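# Sorting loose sheet-metal parts before you pack them

When we closed the old repair corner in Doltutdale, I received four boxes of small metal parts from computer cases: brackets, rails, slot covers, and I/O shields (the thin plates with cutouts that go at the back of a PC). They were all mixed together. I sorted 145 pieces in two afternoons, and after this I wrote down the method so that Fabian Mösli could do the rest without calling me.

## What you need

- one large plastic crate with low items only, not a deep one
- one shelf at the height of your chest and one lower shelf
- a table with a cloth on it
- a cardboard box for finished parts
- masking tape, a pencil, and thin gloves

The cloth is important. On a bare table small parts roll and jump, and thin plates are difficult to pick up. Any color is fine if it is different from the metal. Fix the cloth with clips at the edges, otherwise it travels with your sleeve.

## Step 1: Prepare the crate and the shelf

Put clear plastic on the floor of the crate. Then tear short strips of masking tape and place them inside, with space between them. Each strip is one place for one flat part. I write on the tape with pencil only after the first part is there, because I often change my mind.

The lower shelf is for pieces that are too long or too bent for the crate. Cover it with a white sheet, so you can see small strips of metal when they lie flat.

## Step 2: Divide by shape

Do not start with the size. Start with the shape, it goes faster. Flat plates with cutouts go to the crate. Folded brackets, frames and rails go to the lower shelf, with the narrow strips kept together at one side. Short round pieces stay on the cloth until the end.

Hold an I/O shield by the edge, with two fingers. The small spring tongues bend very easily and they can also cut you.

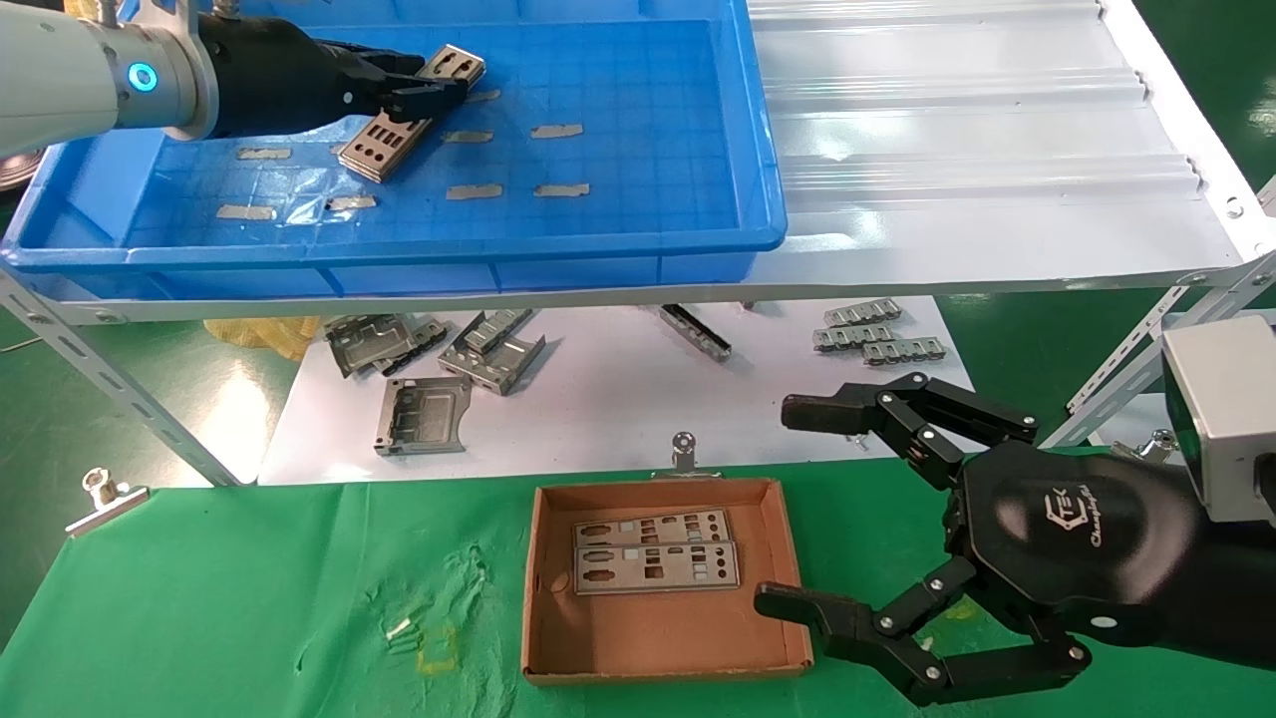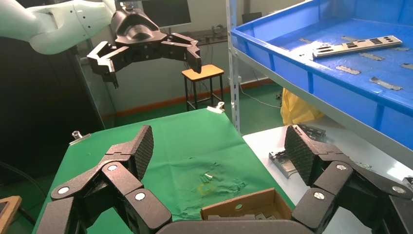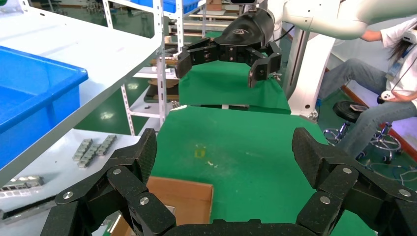
## Step 3: Check each part

Take one part at a time and look at three things: is it straight, is it rusty, and does it have all its tabs. A bracket that is a little bent can be pressed flat by hand. A bent shield I usually throw to scrap - it will never sit correctly in the case again.

From my 145 pieces I kept 92. Theresia Fankhauser thinks I was too strict, and she took some 20 of the rejected ones home for her garden labels. It is also a good use.

## Step 4: Pack the box

1. Put the heavy and folded parts on the bottom of the cardboard box.
2. Lay the rails along the longest side.
3. Place a sheet of paper, then the flat plates on top, all with the same side up.
4. Put the short round pieces in a small bag and close it well.
5. Write the contents on two sides of the box, not on the lid.

Please do not fill the box to the top. Mine had 40 plates in one pile and the lower ones got scratches during the transport to Groltard. Now I make two smaller piles with paper between them.

## Small problems I had

**The tape does not hold.** The plastic has dust on it. Wipe it with a dry cloth and use new tape.

**Plates stick together.** Slide them sideways. If you pull them apart, the tongues catch each other.

**You find a part you don't know.** Leave it on the lower shelf with a question mark on tape. In July I still had three of these, and Zdeňka Halás recognized two of them as drive cage supports. The third one is still on the shelf.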